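Print this page | E-mail this page

Robot Teaching Lab, Handout 5
Showing the arm what to do: by hand and from the remote station
Notes by Zulkifli Lau, Emville

Okay, so last time we talked about why I don't want you writing waypoints in a text file anymore. This week you get to grab the robot (finally!) and I want you to read this before you come in, not while you're standing at the table with your partner waiting for you.

1. Two ways of showing

The first way is hand guiding. You press the release button, the joints go soft, and you push the arm through the job while the Vodach logger writes everything down. I love this one for beginners because you feel the weight of the thing, and you feel it when a finger bumps a wall. The trouble is that your own arm and shoulder end up in the camera view, and a policy trained on those recordings can get very attached to your sleeve.

The second way is remote control. You sit at the Guvura station with the small leader arm and the real one copies you. Your hands stay out of the picture, so the video you record looks a lot more like what the robot will see later on its own. You lose the feeling of contact though, and everybody presses too hard the first day. I did too, and I still do after a long break.

2. The tray task

Our job this term is the tray. It's shallow, with raised walls and four posts or cups standing inside, and a thin see-through plate goes across the top. You'll be bringing the long finger down into the tray with that plate right behind it, so come in straight and slow. A few degrees of tilt and you'll be dragging the plate along with you. The square black-and-white markers are for the tracker, and there's one on the front wall of the tray as well as one on top of each small block, so please keep your fingers off the printed faces when you set up!
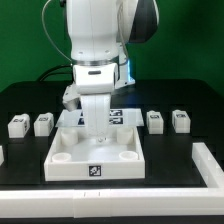 3. Recording a demonstration

Each pair needs 33 good demonstrations by remote control. We cap each one at 400 time steps, and if you run over, the logger just stops and you start again (yes, even if you were nearly there, sorry).

Start from the home pose every time. Say out loud what you're about to do, your partner hits record, and then move at one steady speed. Pausing to think is the most common problem I see in the recordings. The model can't tell a thinking pause from a meaningful one, and it will happily learn to hang in the air over the tray doing nothing.

If you fumble and then fix it, keep that one. Recoveries are worth having, and last year's Chin set had hardly any of them, so the trained arm had no clue what to do once it was off by a little. If you fumble and knock the plate away, throw the recording out and reset.

Move the blocks a bit between runs. Small shifts are fine, but leave them flat on the table with the markers up.

4. Before you leave

Play back three of your recordings on the real arm at half speed, with one hand near the stop button. Then copy the folder to the course drive and put both names in the notes file. The shared set has 915 demonstrations in it so far and I'd like yours in there by the end of April.

Bring questions about section 3 to class, especially if you've tried both methods and hated one of them.

Questions: Zulkifli Lau, Robot Teaching Lab, Emville | Course materials, please ask before reposting | Back to top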